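Search the FAQ Type a question and press enter

Collecting Examples in the Simulator: Your Questions, My Answers

I look after the Flevier example set, and I get the same handful of questions every time a new group joins (usually on a Tuesday, when the accounts get switched on). So I finally wrote them down. If yours is missing, send it in and I'll add it!

What exactly are we collecting?

Runs. One run is one try at one household job, driven by a person in the simulator from start to stop. We save what the robot's cameras saw, where all the joints were, and what the driver told the arms to do. The learning system gets the whole bundle and tries to work out what a driver would do next from any given moment. Tabletop jobs are the biggest share right now, mostly moving small things from one spot to another.

How many runs do you need from me?

The target is 200 per job, split over however many people are on it. Right now the Wirnetti room, the one with the orange floor, stands at 152 for the table job, so there's still plenty left to grab. Please don't do your whole share in one sitting. People get into a groove and every run starts to look the same, and then the system learns your groove and not much else. 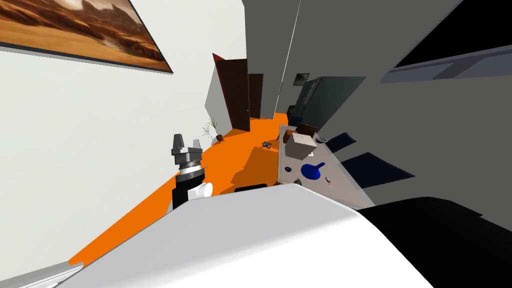
Table job, Wirnetti room: cardboard box at the far end, blue paddle-shaped object nearer the middle.

Why does the room look so tilted? Is my view broken?

Nope, you're fine. I get this one more than any other. A tilted view is fine to record, and please don't rotate anything before you upload. The joint numbers and the pictures have to match, and if you straighten the pictures on your end they won't. You'll also see a lot of the robot's own white body along the bottom. Leave that in too.

I find it takes me a few runs to stop leaning my head sideways. After that I forget it's tilted at all.

Can I move the chairs before I start?

Please don't. The room gets reset for you, and the layout number goes into the file. If you nudge a chair while you're driving, well, that's part of the run, just keep going.

Do failed runs count?

They do, with a label! Drop the object, miss it, knock it on the floor, whatever happens, finish the run and mark it "missed." What I can't use is a run that somebody quit halfway and then marked "done" (yes, I check). If you fumble and then recover, mark it "done" and put "recovered" in the notes. Those are my favorites, and we never have enough of them.

Which arm should I use?

Whichever one is closer to the thing you're after. Park the other one up and out of the way, gripper clear of the table, and leave it there unless the job sheet asks for both. A parked arm that wanders around is a headache later, when the system starts copying the wandering.
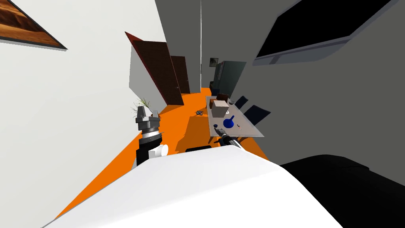

WIRNETTI ROOM, January

The right arm is doing the work, with its gripper over the near edge of the table, and the left one is raised on the other side of the body. That's pretty much the arrangement I'd like to see in a one-arm run. Come in over the edge slowly. Fast swings look great and teach very little.

How long should a run be?

As long as the job takes you at a calm pace. If it's past 2 minutes, stop, mark it "missed," and start a fresh one.

What do I write in the notes box?

Plain words, one line. "Reached too far, backed up, tried again" is perfect. If you don't know what to call an object, use the name on the job sheet, even if it seems silly to you. We had one item down under three names for a while and sorting that out ate most of my January.

What's the difference between the Iwasaki and Alside settings?

Those are our two control layouts. Iwasaki moves the gripper in straight lines, so it's easier to start with. Alside gives you each joint separately, and it's nicer for tight spots once you've had some practice. Pick one before the run and don't switch in the middle, or the file gets kicked back.

My upload stopped with error 1926. Did I lose everything?

No! That just means the run was saved without a label. Open it from your own list, pick "done" or "missed," and send it again.

Can I delete a run I'm embarrassed about?

You can, but I wish you wouldn't. Mine are in there too, including a very long one where I chase the same object back and forth and never get hold of it. It's labeled "missed" and it's staying in the set.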